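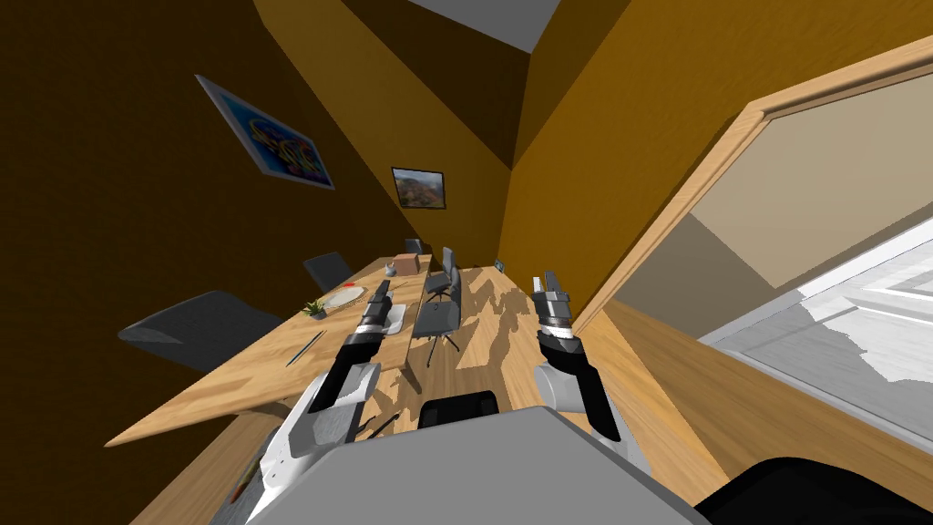
I've spent most of April fighting with my grasp planner, and I finally have something to show for it! The planner is called Siden (my name, don't ask) and it runs on top of Stuner, the little simulator I've been building in the evenings. The trouble was always clutter. Give it one bowl in the middle of a bare table and it was brilliant, but spread a plant, a plate, a pen and a cardboard box along the desk and it would dither for ages, re-planning every time an arm moved. The white pad under the left gripper is my favourite test now, as it's so close to the plate that a lazy approach path clips the rim.

So I did what I should have done months ago and cached the collision checks. I was running 2,000 of them per plan, most on things the arm couldn't possibly reach, and now it's down to 40 on a good go. I left it overnight doing more than 1,000 random room layouts, wall colours and all, and came down to a log with hardly any red in it. The pen still beats it, mind. Thin things lying flat are horrible, and I think the fix is in the perception side, so that's next on the list once I've tidied up the config files.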